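# The long second life of Drulport

When the servers for Drulport went off, there were 3253 registered accounts that had logged in during the final month. Avthorpe, the studio that made the game, put the figure in its farewell post, along with a thank-you and a link to the soundtrack. The post got a few hundred replies. Most of them asked the same thing, which was whether the studio would release the server software. The studio said it couldn't.

Drulport was a multiplayer trading game set in a harbor town. Players ran small cargo boats, bought and sold goods at the docks, and argued over mooring space. There was no combat to speak of. The prices moved according to what people were buying, and the weather moved according to a schedule that the players eventually worked out and wrote down. A full round trip to the outer islands took most of an evening.

It sold modestly. Gorkby, the publisher, had expected a larger audience and planned two expansions. The first came out and the second was canceled. After that the game was in what the industry calls maintenance mode, with one engineer at Avthorpe keeping the lights on alongside other work. That engineer was Karim Shehata.

"I restarted it when it fell over," Shehata says. "It fell over on Thursdays, usually. There was a cleanup job that ran weekly and it would lock one of the tables. I fixed it properly once and it broke the auction house, so I put it back."

He left Avthorpe before the shutdown and had no part in what came next. He wants that on the record, and so do the people who did it.

## Two programmers and a pile of logs

Zineb Belhaj played Drulport from the first week. She is a database administrator by trade, and she had kept a record of the traffic between her computer and the game's servers for the last several months of the game's life. She did this with no particular plan.

"I knew it was going to close at some point. Everybody did," she says. "The patch notes had gotten very short."

The recordings showed what the client sent and what the server answered. They didn't show how the server came up with its answers. To rebuild the game, somebody would have to write a new server from scratch that gave the same replies, or close enough that the client wouldn't complain.

Belhaj posted part of her logs to a forum and asked if anyone wanted to help. Amr Gaber replied the same night. He had worked on a similar project for a racing game and knew which parts would be hard. Movement would be easy, he told her. Chat would be easy. The economy would be a nightmare, as all of it ran on the server and none of it was visible from outside except as a list of prices.

He was right about the economy. He was wrong about chat, which took them six weeks. The client expected messages to be compressed in a way that neither of them recognized, and if a message came in wrong the program closed without an error. Gaber remembers sitting with the client open in one window and a hex editor in the other, changing one value at a time.

They had boats moving by the end of the first winter. Two boats, to be exact, his and hers, circling in a harbor with no goods, no prices and no other traffic. The lighthouse didn't turn. Belhaj recorded a short clip of it and put it on the forum, and by the next morning there were more people offering to help than the two of them could answer.

## Getting the prices back

The work on the economy fell to Nabila Soliman, who had never written game code. She had been a heavy trader in Drulport and still had her spreadsheets. They covered the price of salt, rope, lamp oil, dried fish and a few dozen other goods at every port, entered by hand, for the better part of three years.

"My sister used to ask me what I was doing and I'd tell her I was doing the books," Soliman says. "I had a column for rumors. If somebody in chat said they were going to buy up all the oil, I wrote it down and then checked."

The column for rumors mattered. By comparing what people said they had bought with what the price did afterward, the team could estimate how quickly each port reacted to a large order. Rope barely moved. Salt moved a lot, then drifted back over several days. Lamp oil had a ceiling of 3000 coins a barrel that it would touch and never pass, and the team concluded that somebody at Avthorpe had simply typed the number in as a limit.

Shehata, asked about this, laughs. "I can't confirm that. I'd say it's a reasonable guess."

The first version of the rebuilt economy was too generous. Testers got rich in a weekend and stopped making the short local runs, so the nearby ports filled up with unsold fish. The second version was too tight. The third was compared against Soliman's spreadsheets for a full simulated year and came out within a few percent on most goods. Wool is still off. They don't know why, and there is a thread about it that runs to several pages.

## What the lawyers said

Projects like this one sit in an uncomfortable place. The new server contains no code from Avthorpe, and players need their own copy of the original game to connect. The art, the name and the music still belong to the companies that paid for them. A publisher that wanted the thing gone could send a letter, and most hobby teams would fold on the day it arrived.

Belhaj decided to write to Gorkby before Gorkby wrote to her. Her first two emails went to a support address and received automatic answers. The third reached someone in licensing, who asked for a phone call.

The call was polite. Gorkby didn't grant a license. It said that it had no present plans for the game and that it would take a dim view of anyone charging money. It asked that the project not use the game's logo. The team took down a donation page that had been up for a short while, returned what had come in, and changed the name on the site to Ait Ali, after one of the ports on the in-game map.

The rule about money shapes almost everything else. Ait Ali runs on a rented machine that Gaber pays for, and when it needs more memory he pays for that too. There are no paid moderators. Nawal Mansour, who handles player reports, does it in the evenings and is strict about closing the inbox at ten. She has banned very few people. Most of the reports concern mooring.

"It's the same fight it always was," Mansour says. "The good berths are by the warehouse steps and there are 7 of them. You can't leave your boat there all day. People leave their boats there all day."

She has turned down several proposals to add more berths. The original game had seven, counted by the number plates on the posts, and the argument over them is how a lot of the regulars met. One suggestion that did go through was a timer that shows how long a boat has been tied up. It changed nothing, by her account, except that reports now come with the exact number of minutes.

## Coming back to it

Ait Ali opened to the public quietly, with a forum post dated 18/11/2019 and a set of instructions that many people found hard to follow. A friendlier installer came later. On a typical evening there are now nearly as many boats in the harbor as there were in the last year of the official servers, though the regulars will tell you it depends on the weather, and they mean the weather in the game.

Old players tend to come back in groups. One logs in, sends a message to the others, and a crew that hasn't spoken in years is suddenly trying to remember who owed whom for a load of timber. None of the old character data survived the shutdown, so everyone begins with the same small boat and the same empty hold. There were requests at the start to restore people's fortunes based on screenshots. Belhaj said no to all of them, including one from Gaber.

New players have a rougher time. The tutorial in the original was thin, and it assumed a busy harbor full of strangers who could answer questions. Soliman has written a guide that covers the first ten hours. It explains how to read the price board, when to avoid the northern channel, and why it's a mistake to carry fish in the summer months without ice. She updates it when the questions on the forum start repeating.

The second expansion, the one Gorkby canceled, comes up often. Some of its islands are present in the game files, with finished coastlines and no buildings. A boat can sail up to them now that the old barrier on the map is gone. The team has talked about adding docks there and has so far left them alone. Belhaj thinks it would stop being the same game. Gaber thinks it would be fine, provided they keep the new goods off the main market, and he has a test version running at home with one working pier.

They discuss it on their monthly call, which is set for an hour and usually goes longer. The next one is supposed to be about wool. Soliman has a new idea that involves the spring storms, and she has asked everyone to look at her numbers first and to eat before they dial in. 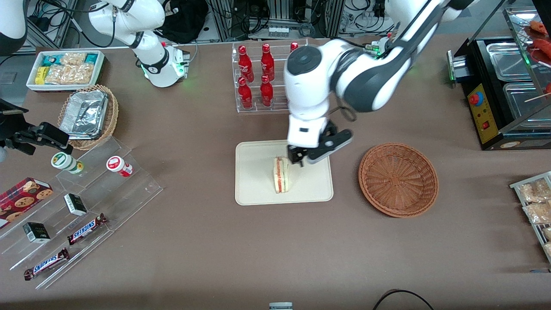
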